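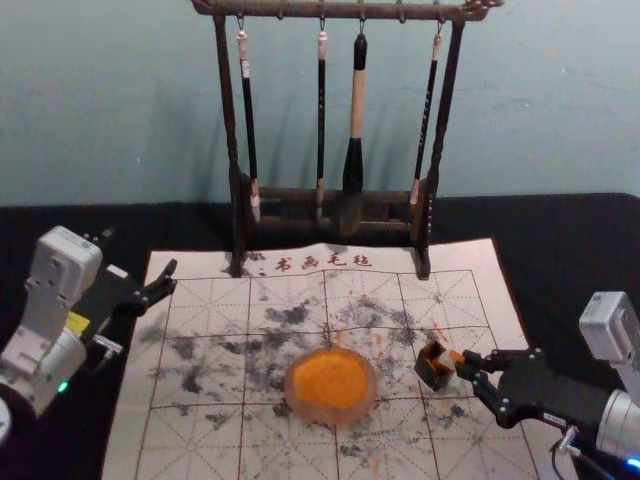 Seo-ah Sung

Filed under: Place Names & Local History

Minutes, Lelside Place Names Group, 2 July 2026

Joon-young Hong took the chair and I took the notes. Minutes of the last meeting agreed with one spelling fixed (Cudau, no final x).

Cudau Marsh. Joon-young has found the name on a drainage survey, written as two words - a wonderful find, and we spent far longer on it than planned! The surveyor glosses it as "reed landing," which fits the old boat channel much better than the "cold water" reading on the trail sign. We'll hold off asking for a new sign until we have a second source.

Cusi Creek. Three spellings so far, all from the same parish book. Seo-ah to copy out the pages before September.

Stultari Ridge. Lively talk on whether the name first meant the ridge or the sheep pasture below it. The 1490 charter only mentions grazing, so pasture is ahead for now. Left open.

Booklet. Agreed to print 80 copies at a total cost of $348. Joon-young will draw the creek map, and he already has a lovely pencil draft.

Next meeting in September, same room. Please bring any old deeds or family maps.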